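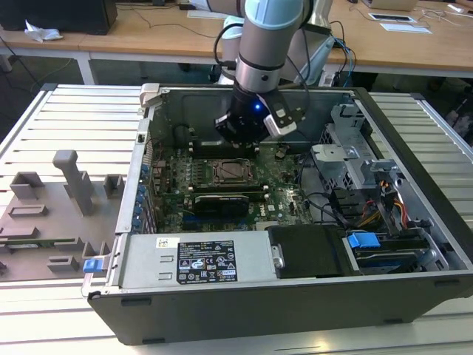

A desktop computer under the arm of the Starkosis cell, with the gripper above the memory slots.

Equipment Notes: the Starkosis disassembly cell

Members of the Hernville Reuse and Repair Network have asked for an independent account of the Starkosis cell, which is now being offered on lease to centres that handle retired office computers. The Network had the use of one cell at its Grarkbridge workshop for 14 weeks. This note sets out what the supplier provides, what the equipment did well and less well in our hands, and what a member centre should settle before it signs an agreement.

The cell is sold and serviced by Sánchez, whose regional depot is also in Grarkbridge. It consists of a single robotic arm, a gripper with exchangeable fingers, a fixed overhead camera, a control unit and a work surface built from slotted metal rails. A licence for the part-recognition software is included for the length of the lease. The desk, the operator's computer and the storage bins are not included, and centres should allow for these in their own budgets.

What the cell is meant to do

The purpose of the equipment is to take reusable parts out of desktop computers with less handling by staff. In the standard set-up an operator places the computer on its side on the rails, takes off the side panel and starts the programme for that model. The arm then works through a list of parts. Memory modules come first, followed by expansion cards, drives and, where the case allows it, the power supply. Each part is set down in a place chosen by the operator when the programme is written.

Removing the panel remains a manual task. Sánchez has told members that a panel tool is in development, but it does not form part of the present offer and no delivery date has been given. Centres should judge the cell on what it does now.

The type of computer makes a considerable difference. Cases designed for servicing without tools, with plastic clips, release tabs and drives held in trays, suit the gripper well. Those fastened throughout with screws do not. The supplier can provide a powered screwdriver head at extra cost, and the head has to be fitted by hand in place of the gripper. In a mixed batch this change takes up a good deal of the operator's morning, and our staff soon began sorting machines by case type before the shift.

Results at Grarkbridge

The workshop put 1,000 desktop computers through the cell during the trial. All had come from offices and schools in the district and had already had their data wiped or their drives marked for destruction.

Memory removal was the strongest part of the work. The gripper opens the catches at the ends of the slot and lifts the module straight up, and damage to modules was no higher than in manual work at the same bench. The workshop recovered 4,000 parts of all kinds that passed testing and went back into stock. Memory made up the largest share, with drives next.

Drives in trays with a plastic handle were also removed dependably once the correct grip had been taught. Difficulty arose where a power cable lay across the tray. The software recognises a cable only when it stands out clearly from what is behind it, and on several older models the arm stopped and asked for help. The operator then moved the cable aside and allowed the programme to carry on. Our staff came to prefer unplugging and tucking away the drive cables before the start, and the Network recommends this to other centres.

Expansion cards gave mixed results. Short cards came out cleanly. Longer cards, and those with a large heatsink, were sometimes held at an angle and had to be freed by hand. Sánchez supplied a revised set of fingers in the second month, with a softer facing, and stoppages became fewer afterwards. The revised fingers are now standard with every new lease.

The cell did not prove faster than an experienced technician on a single computer. Its value to the workshop lay in steady output over a full shift, and in releasing the technician to test and grade parts at the next bench. Centres which receive only a few machines each week are unlikely to see a benefit that matches the cost.

Teaching a new model

Each model of computer needs its own programme. The operator guides the arm by hand to each part, confirms the grip on screen and saves the position. The camera then corrects for small differences in how the next case has been placed. Two members of our staff, neither with any background in robotics, were able to teach a new model unaided after the supplier's training, which runs for two half-days.

Programmes may be shared between centres holding the same version of the software. The Network has placed the 7 programmes written at Grarkbridge in the members' library, with notes on the models to which they apply. Centres are asked to add their own. A programme taken from the library should be run at reduced speed on its first use, as the height of the rails may differ from one bench to another.

The on-screen instructions are clear for the most part. The section on error codes is poor, and two of the codes our operators met do not appear in it. The supplier has acknowledged the omission and has promised a corrected manual.

Safety and siting

The arm is of a type intended to work near people and will stop on contact. This does not remove the need for a risk assessment, and a centre must complete one before the equipment is switched on. At Grarkbridge the rule was that no hand entered the case while a programme was running, and that the operator pressed pause before moving a cable or freeing a card. The blue light on the gripper shows that the tool has power. It should not be read as a sign that the arm is moving or at rest, and new operators should be told so at the outset.

Power supplies call for particular care. A unit that has been taken out must not be opened, and it should be left unplugged and stored dry. The warnings printed on the label apply in the workshop exactly as they do elsewhere.

The bench must be level and firmly fixed. The cell needs clear space on three sides, an ordinary mains socket and a wired network connection. Strong sunlight through a side window upset the camera at our workshop in the late afternoon, and a plain blind put this right. Noise was low and drew no complaints from staff working nearby.

Terms of the offer

Leases are available for one, two or three years. The charge covers delivery, fitting, training for two operators, software updates and one service visit a year. Worn fingers are replaced free of charge during the first year and at list price after that. Centres should note that damage caused by a programme they have written themselves is excluded from cover. The Network has asked Sánchez to reconsider this condition, given that every centre will have to write programmes of its own, and will report the reply in a later issue.

Support is given by telephone during office hours. Calls from Grarkbridge were answered promptly and most faults were settled without a visit. On one occasion the control unit had to be exchanged, and the cell was out of use for three working days. A centre that depends on the equipment for daily output should ask for a written undertaking on repair times, as the standard agreement contains none.

The Network's position

The Network considers the Starkosis cell suitable for centres that receive a regular supply of office desktops of a few common models and can give one trained person to the bench. It is not recommended at present for laptops, for all-in-one computers or for mixed household collections. Members receiving such equipment may wish to wait for the next version of the software.

The cell remains at Grarkbridge until the end of March. Member centres may book a half-day visit and are welcome to bring up to five computers of their own for a trial run, with data already removed. Bookings should be made through the Hernville office, stating the make and model of each computer, so that a programme can be prepared where one does not exist. Visits begin at 9.30 am. Closed shoes are required in the workshop, and safety glasses will be provided at the door.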